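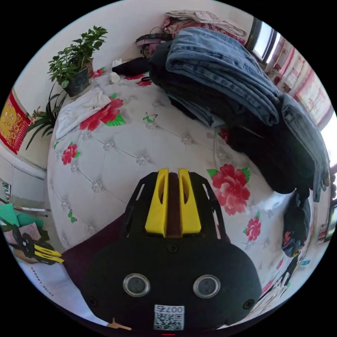
Fig. 4. Folded clothes in a pile on a quilted bed cover, jeans on top.

Household Textiles, Unit 4: Folding and Stacking
Instructor: Fletcher Whitelaw, room 446

In the last unit we spoke about washing. Now we take the clothes which are already dry and clean.

A bed is a good surface for folding. It is wide and we don't need to bend much. Before the start, move small things such as cups and chargers to a shelf.

Heavy cloth, for example denim, keeps its fold well. Light cloth slides. In Fig. 4 the dark garments under the jeans hang down on the right side. A pile of this height should be divided in two.

Homework: fold one pile at home, with the heavy pieces at the bottom, and write down in which order you stacked them. Bring your notes to the July meeting.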